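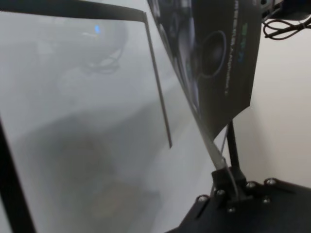 Slide 1. Speaker box at the packing station, seen from the wrist

Okay, hi everybody. Leave this one up while people find chairs. It's the wrist view, with the speaker artwork on the box and the plastic sheet taking up most of the rest.

I'm Upendo, I run the packing floor at Sullari in Grivalport, and I was asked to talk for twenty minutes on what changed for the crew when the arm came in. I'm not an engineer. If you want torque numbers, Kipchumba is in the second row and he would love to be asked. (wait for Kipchumba to wave)

Start with the old job. Audio returns and repacks. A box comes down, you pick it up, you turn it till you find the label, you scan, you set it on the right cart. On a full shift one person did 800 of those. Your wrist does the turning, and by two in the afternoon your wrist has opinions. I did that job for 5 years, so I get to say so.

Now the arm does the pick and the turn. We call it Wever, after the street the building is on. First week in March it managed 382 boxes on a shift and we all felt pretty smug. Then it got better and we got quieter — don't rush this part, people laugh and then they think about it.

What the crew does now. Point at the slide again. Dark printed packaging like this speaker box gives us more trouble than plain brown cardboard. Small print turned sideways, white on dark. When Wever can't settle on a label it stops and a light comes on at the desk, and whoever has the desk pulls up this view and makes the call. So the job went from hands to eyes. Ratree Inthanon was the fastest hand packer we had, and she hated the desk for a month. She told me it felt like being paid to wait. I didn't have a good answer for her.

What we did was change the rotation. Nobody sits at the desk more than two hours. After that you go to carts, or to damage checks, which still takes a person feeling the corners of a carton. Ratree asked for damage checks full time and she got it. In-ho went the other way and now writes the desk notes for every shift.

The notes! Bring the binder if I remember it. There are 29 pages and they all came from the floor. Stuff like which cartons have a flap that pops, which film wrap throws glare at that hour when the sun gets in by the dock.

Pay. Somebody will ask, so say it before they do. Desk time pays the same as packing time. We argued over that and I think we should have settled it before the arm was bolted down, and I'd tell any of you to do the same.

Things I got wrong: I let the installers train only the leads. Erasto had to teach the whole evening crew off his own scribbles, on top of his regular work. That was on me.

Next slide is the old rotation chart. Drink some water first.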